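Dish rack layout, February

Continuing the Bulurano rack. Notes for me and Pacita Malabanan.

Wire rack, white, set diagonally near the middle of the table. Plates remain stacked on the tabletop to its left, watermelon print on top. Plate slots to be loaded last.

Slot pitch still to be measured. Old Zitura rack measured 18 mm, too tight for bowls on edge, hence bowls inverted. Bianka Medve wants the glasses kept clear of the plate rows. Not settled.

Layout 2:
- green bowl inverted, right portion
- orange bowl inverted, near front right corner
- one glass toward the back by the green bowl, one left of the orange

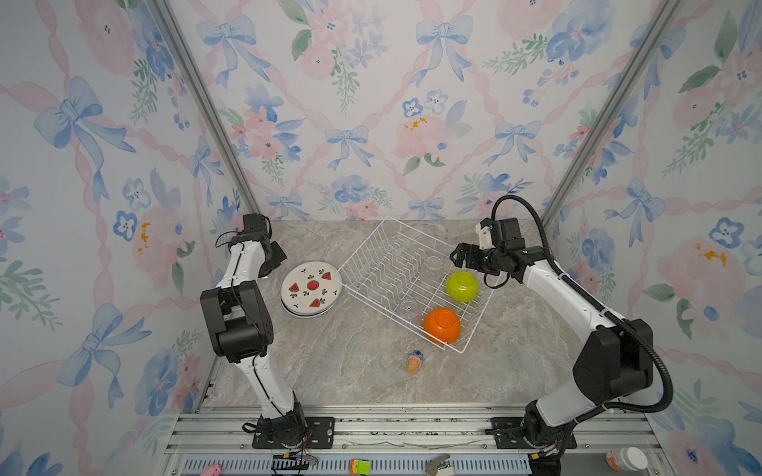 To do

Measure pitch at both ends. Weigh one plate. Check plate rim against the dividers before loading the full stack.

Last updated: February
We use cookies to remember your settings. Accept
Contact | © Nornex workshop notes | Back to top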